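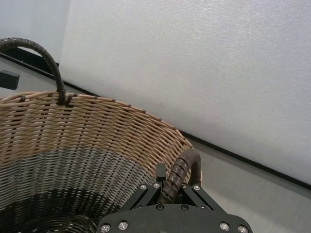 Handance gripper at the handle of a wicker basket, wrist camera view.

Handance — wrist and gripper set for light arms

Handance is a two-finger gripper with a camera at the wrist, built for the kind of objects people keep at home and in small shops. Baskets, jugs, bags with straps, anything with a handle that was shaped for a hand. It bolts on through a flat black plate and you can have it off again with one screwdriver.

See it run at the June open day

We are opening the Dultside workshop from 10 in the morning, and the basket lift is back! It was the station people stayed at longest last year, and we've given it a bigger table and a second arm so there's less waiting. Refilwe Ntuli runs it and she is happy to let you pick the approach angle yourself. Wrapped handles are a lovely test because the fingers have to settle on a ridged, curved surface, and a wicker rim gives the camera plenty of fine pattern to deal with. Bring your own basket if you have one (up to 2 kg loaded, please).

Els Groen will have a set in pieces on the side bench — linkages, plate, fasteners, the lot — and you're welcome to put it back together. Thijs Hermans is doing the short talk on Sedine, our control software, at 11 and again at 2.

Details

Fingers: 2, angled linkage, black finish
Maximum opening: 60 mm
Weight with camera: 734 g
Mounting: flat plate, screws included
Software: Sedine, supplied with every set
Fits: Meijer light arms directly, others with an adapter ring

What's in the box

Gripper and plate, wrist camera, 1.5 m cable, spare finger screws, printed setup guide. The adapter ring is ordered separately. Tell us which arm you have when you order and we'll check the bolt pattern.

Visiting

There are 21 places in each session, and you book a session through the contact form. Children are very welcome at the basket table. Parking is behind the building, entrance by the blue door. Sets can be ordered on the day and sent on afterward.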